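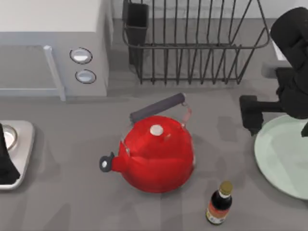
Figure 3. Simulated counter used for the kettle tasks, with both arms in view.

Home | Issues | Browse | Authors | Search

4. Reporting rules for simulated kitchen trials

4.1 What counts as a scene

The Skoltow kitchen suite has passed through enough labs that the same task name now covers several different tasks. "Move the kettle to the burner" can mean a bare counter with a kettle on it, or a counter like the one in Figure 3, where a microwave, a dish rack, a plate and a bottle share the space with the kettle and the burner unit. Both get reported as kettle results. One of them is harder, and papers tend to be shy about saying which one they ran.

We therefore ask that a scene be declared in full before any trial is scored. The declaration lists every object on the counter, including those the task never mentions. In Figure 3 the sauce bottle has no part in the instruction, but it stands on open counter below the kettle, and a planner that swings low will find it. A bottle that was deleted halfway through a study to "simplify the setup" is a change of scene and should be reported as one. We admit to having done this ourselves, in the Iston runs, and to having called it a cleanup.

4.2 Starting poses

The starting pose of each arm must be given, along with the state of its gripper. The right gripper in Figure 3 is open and hovers over the counter by the rim of the plate, while the left one overlaps the burner unit. A reader given only the phrase "arms at home position" would not guess either. Home, in our survey of earlier work, was wherever the arms had been left.

4.3 Contact and failure

A trial fails on any contact with an undeclared target, whether or not the kettle reaches the burner. This rule was unpopular. Of the 913 trials we rescored from the Citthorpe logs, 482 had been marked as successes under the old rule, and 302 kept that mark under ours. The missing 180 mostly involved the dish rack, which is made of thin wires and was being treated as scenery. Simulated dishware does not complain, and this may explain how the habit formed.

Resets must not be silent. If an operator restarts a trial after a bad grasp, the first attempt stays in the count – even on a Monday.

4.4 Minimum sample

We set the floor at 200 trials per declared scene. Smaller studies are welcome but should drop the percentage sign and give the raw counts. Seeds are to be fixed in advance and published with the declaration. The Rugemalira template has a field for them, and it is very often filled in with the word "default."

Related items
Rugemalira scene declaration template, revised February
Citthorpe logs: notes on rescoring
Contact rules for two-arm tasks
Iston runs: corrections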